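Folding cell: first month of operation

The garment handling cell on the finishing floor at Brenau has now run for a full month. It picks dark knit goods from the incoming stack, lays them flat and passes them to the folding table. Output in June was 516 pieces per shift, with a reject rate slightly above the hand line.

Black fabric remains the hardest material to handle. The wrist camera gets very little contrast from it, and a crease can read as an edge. The arm is set to slow down over dark cloth, and the pick is tried again if the vacuum reading stays low. Each retry adds 10 seconds to the cycle.
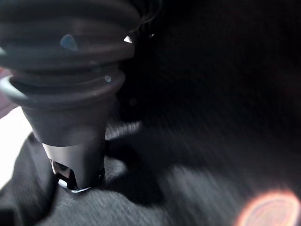
Staffing on the floor has not changed, but the jobs have. Lurdes Marinho and Zulmira Bastos, who used to fold full time, now split the shift between the cell and final inspection. One person can clear faults and reload the stack while the other checks seams and labels. Both have asked for a shorter rotation at the cell, as most of that work is standing and watching. From next month it drops to 60 minutes.

Glória Tavares has rewritten the fault sheet in plain language. The old version listed 33 codes, many of them covering the same stoppage. Operators can now clear the common ones without calling maintenance, and the new sheet is kept beside the stop button.

Training for the evening crew starts at 4 p.m. in the finishing office. Pay grades for cell operators are still under discussion. Questions about the rotation should go to Tobias Hutchins.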